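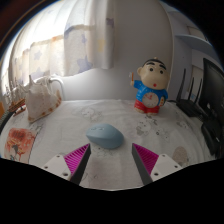 Gripper open in front of the light blue mouse, seen from the tool's own wide-angle camera.

Vundmont Robotics Club: Handheld Gripper Project, Gallery
February 2020

The project task is tabletop pick and place. Members carry the gripper by hand, move household objects from a start point to a goal point, and save the video together with the finger opening. The club's Nundico arm is then trained on the saved runs. The set stands at 2,670 runs, of which 1,913 passed review. The target for the spring demonstration in May is 2,000 accepted runs.

Notes on the hardware and the recording setup follow.

Fingers
The ribbed magenta sections are printed in flexible filament. When a rib section is pressed from the inner face, the tip curls toward the object. Revision 7 is in use. Earlier revisions split at the outermost rib, and the wall there was thickened.

Contact strips
Dark gray strips line the inner faces. Replace a strip when its edge lifts. Do not trim it in place; the two sides must match in length or the grip pulls to one side.

Mounting plates
Both plates are off-white, with three holes visible on each. The left and right plates are mirrored parts and are stored in separate bags marked L and R. Tighten by hand with the short driver.

Lens
The wide lens gives a circular view with black corners. The recordings are kept uncropped. Cropping is done in the Provel script at training time, so one recording can be used at several crop sizes.

Object: mouse
The mouse is approached with the fingers spread wide and closed across the body. The rounded shell is a harder case than the boxes used in the fall. Most rejected runs on this object have one finger riding up over the top surface before the other makes contact.

Surface
The cloth has gray cartoon drawings on a white ground and a few wrinkles. Printed cloth gives the tracking software more to follow than a bare tabletop. Runs on plain surfaces lost position more often, mainly in slow moves close to the table.

Background
The figurine with the clock in its belly, the router and the ship model stay on the table during recording. Models trained only against a cleared table did poorly in the Sharifi hall, where the demonstration takes place.

Light
Daylight through the curtain is overexposed to white at the upper left. Exposure is locked on the cloth before each batch. Runs in which the exposure jumps partway through are rejected.

Files
Accepted runs are on the club drive under the object name. Rejected runs are kept in a separate folder with the reviewer's reason code.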